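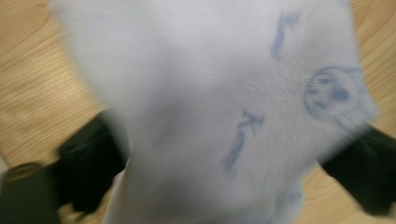
1/ We teach cloth folding with hand-held grippers, no robot in the room. Gresta, our small project, now has 874 demos.
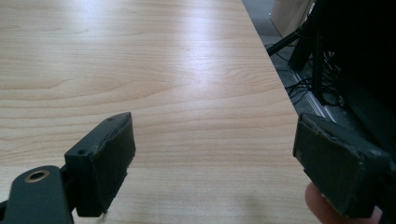 Gripper view, fingers open over the table

2/ We trained one policy on 847 of them. On cloths it never saw, it finished 71 of 100 trials. 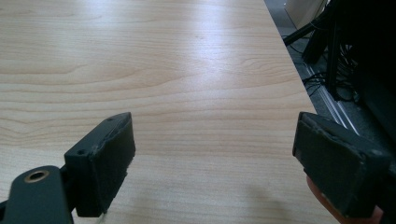
Same gripper, again open. We keep such moments in the data.
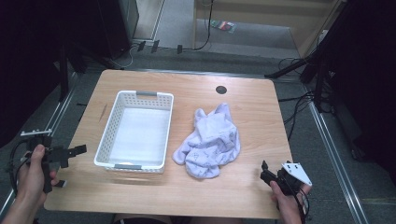

3/ Next step: cloth to basket
Two hands, plus one view from the head. Results maybe in August.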